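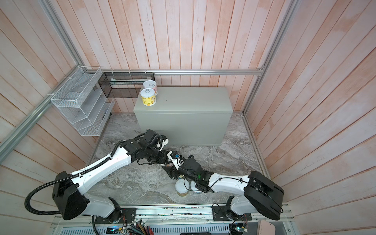

Work bay, general view: pink board walls, marble-patterned floor, box at the back with two cans on top.

Stundstead Site
Storage and Fixtures Checklist, Work Bay
Date of check: 23rd March
Checked by: Larysa Bondarchuk
Copy to: Radymyr Holovko

Mark each item OK, Fix or N/A. Write a comment for every Fix.

WALLS AND FRAMING

1. Boards secure, no raised edges: OK
Comment: Pale streaks on the pink boards are in the finish. Seams are visible but flush to the hand.

2. Aluminum rails tight at the corners: OK

3. Nothing hung from a board alone: OK
Comment: Basket ties go to the rail.

WIRE STORAGE

4. Black mesh basket, back wall: Fix
Comment: Holding, but one of the white cable ties is starting to slip. Demyd to replace all of them. Trim the tails flush, they scratch.

5. Basket contents flat, nothing sticking out past the front: OK
Comment: One flat item, white and light green, lying lengthwise. Fine as is.

6. White wire shelf organizer, left wall: OK
Comment: Shelves slope down. Light items only. No cans here, they roll.

FLOOR AND BOX

7. Floor clean and free of spills: OK
Comment: Small crumbs are hard to spot against the gray and white veins. Sweep before looking.

8. Box stable, pushed to the back wall: OK
Comment: No rocking when pressed on each corner.

9. Items on top of the box clear of the edge: Fix
Comment: Both cans are at the left front corner. Move them toward the middle. Same comment as in December.

10. Cans undamaged, tabs down, labels readable: OK
Comment: Checked the pineapple can and the one behind it. No dents or swelling.

FOLLOW-UP

Items 4 and 9 open. Demyd Pavliuk has item 4. Item 9 goes to whoever sets up next. Recheck in 4 weeks, Vira Mykhailiuk to sign.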